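The Tyranny of the Feature Tile

Jan 6, 2024

The tile showroom in Driltham keeps its lights at a setting I can only call interrogation. I had gone in for a box of plain white squares, the kind found in every public pool and fish shop of my childhood, and was asked what story I wanted my splashback to tell.

I said I wanted it to tell the story of a wall that could be wiped.

The young man took this well. He showed me a porcelain called Semple, which comes in 13 colours, most of them grey and one of them a grey with ambitions. He showed me a hand-pressed thing from Andard with deliberate wobbles in it, priced so that you pay by the wobble. The plain white squares were out the back beside the staff fridge, and he fetched them with the expression of a waiter bringing tomato sauce to the steak.

It has taken a long time for white tile to become embarrassing. Hertta Ojala, who has been laying the stuff for most of her working life, remembers when it was all anybody asked for. "You'd do the bathroom white, the laundry white, and if they had money you'd put a border of little shells around the top," she told me, on her knees in someone's ensuite in Flovamberg. "Then they saw a hotel."

The hotel did a lot of damage. It brought us slabs the size of a door, which need two tilers and a favour from God to get up a flight of stairs. It brought us the floor that looks like timber, laid next to the timber that has been limewashed to look like concrete. Above all it brought us the disappearing grout line. Grout, we were told, was visual noise. Colour-match it, shave it to 2 millimetres, pretend the whole room was poured from a jug.

Ottar Sæther will not have a word of this. He runs a small renovation business and believes in dark grout with a fervour other men save for football. Pale grout, in his view, is a lie you tell the neighbours for six months. After that it goes the colour of weak tea and you spend your weekends with a toothbrush. Dark grout starts out looking like a mistake and goes on looking like precisely the same mistake for thirty years.

He's winning, too. The plain square with the thin dark joint has crept back, first into cafes where the coffee comes in a jar, then into butcher shops that were never told it had left. There is something bracing about a surface ruled up like an arithmetic book. You can see at once whether the tiler was sober.

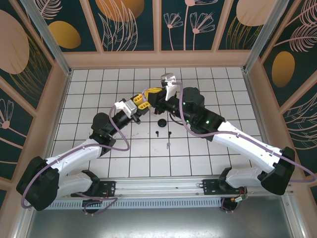
White squares and thin dark lines, with decorated walls around them.

The walls, of course, are where people lose their nerve. Having committed to a sensible floor, they feel they're owed a parrot. I've met wallpaper in a powder room that made me apologise to it on the way out. Hertta's advice is to put the excitement at eye level and keep it well away from anything that drips, and she charges extra if you ignore her.

I spent $434 in the end, which included a bag of charcoal grout and a sponge I was talked into. The wobbly ones would have been $1542 before anybody mentioned adhesive. My splashback is four rows high and slightly out of true on the left, behind the kettle. The kettle has been told to stay where it is.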